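Search this encyclopedia Go

Storage box

A storage box is a container used in homes, shops and workplaces to keep small goods together. Most are rectangular, which lets them stand in rows or stack on shelves. They are sold with or without a lid.

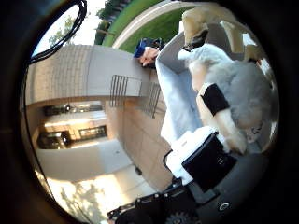

Early household boxes were made of wood, and many were joined at the corners by hand. Metal parts came into wider use with factory production, among them hinges, clasps and corner plates. Small screws, of the kind visible in the dark housing in the first picture, allowed a broken part to be replaced without damage to the rest. Cardboard later took over much of the cheap end of the trade.

In Tustbridge the Kiiskinen works made lidded boxes for grocers – 2,000 a week at its height, with 700 of them sent by rail each Friday. The works also sold a low open tray with 20 compartments for buttons and thread.

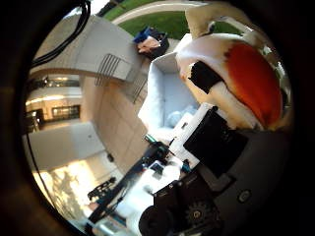
Black toothed gear wheel, lower center.

Open boxes are common where things are put away often, such as toys or mail. Lidded ones keep out dust and suit clothing stored between seasons. Labels are usually placed on the short side, where they can be read from the front of a shelf. 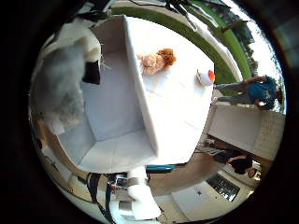
Hussam Karaki has argued that the open box deserves separate treatment, as it is closer in use to a drawer than to a chest. Thulani Mabaso disagrees and groups all of them by shape.

See also: Basket, Chest, Crate

Contact us | Copyright Privonow | Back to top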